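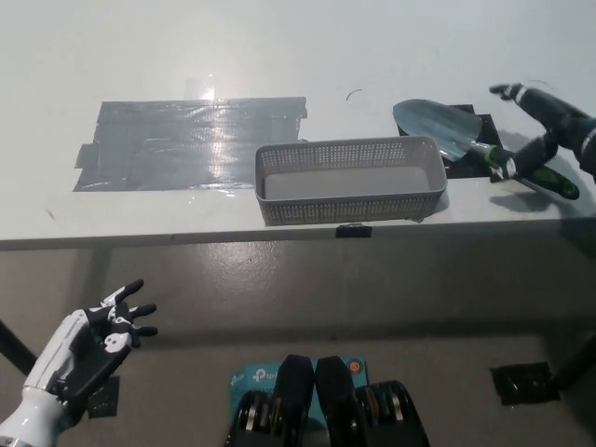 A robot's black hand grips a garden trowel beside an empty gray basket.

How Does a Robot Learn to Put Away a Trowel?

You probably learned to pick things up before you could even talk. You grabbed, you dropped, you grabbed again, and after a lot of spoons on the floor your hands got really good at it. Robots can learn by practicing too! But first they need examples to learn from, and somebody has to collect them.

At the Bostow workshop, that somebody is Nafula Mollel. Her project is called Kariuki, and its job is to teach a two-armed robot to tidy up garden tools. The first lesson is simple to say: pick up the trowel and put it in the basket.

Simple to say, but think about what your hand does. A trowel has a pointed metal blade at one end and a handle at the other. You could hold it by the handle, or by the narrow neck where the blade and handle meet. In the picture the robot has it by the neck. Its other hand is open and waiting, lower than the tabletop.

So where do the examples come from? Nafula moves the robot's arms herself, using a set of controls, while the computer saves everything. It saves what the camera sees and how every joint in the arms and fingers bends. One try from start to finish is called an episode. So far the project has 1,182 episodes. That's a lot of trowels!

Look for the little piece of black tape on the edge of the table, right below the basket. Tape is a handy way to mark a spot, so things can go back where they belong before the next try. Then Nafula changes one thing on purpose. She might turn the trowel so the blade points a new way, or slide it a bit closer. If every example were exactly the same, the robot would only learn that one exact move — and it would be stuck as soon as you bumped the table.

Mistakes get saved too. If the trowel slips, Nafula labels that episode "drop" and keeps it in a separate folder.

When there are enough good episodes, they go into a learning program. The program looks through them again and again, hunting for patterns: when the camera sees this, the arm moves like that. After a while it can make its own guesses about what to do next. Then comes the exciting part, when Nafula lets go of the controls and the robot tries by itself.

Try it at home
Put a spoon and a bowl on a table. Ask a friend to close their eyes and be the robot. Use only words to guide their hand to the spoon and then to the bowl. Do it 4 times, and move the spoon each time. Which words worked best?

Word to know
Episode: one complete try at a job, saved from beginning to end.

Search Giltcombe Kids Type a word Go

More to read
Why Do Robots Have Elbows?
What Can a Camera See in the Dark?
Meet the Seed Sorters of Trumside
3 Machines That Learned From People

Contact Giltcombe Kids | Copyright Giltcombe | Back to top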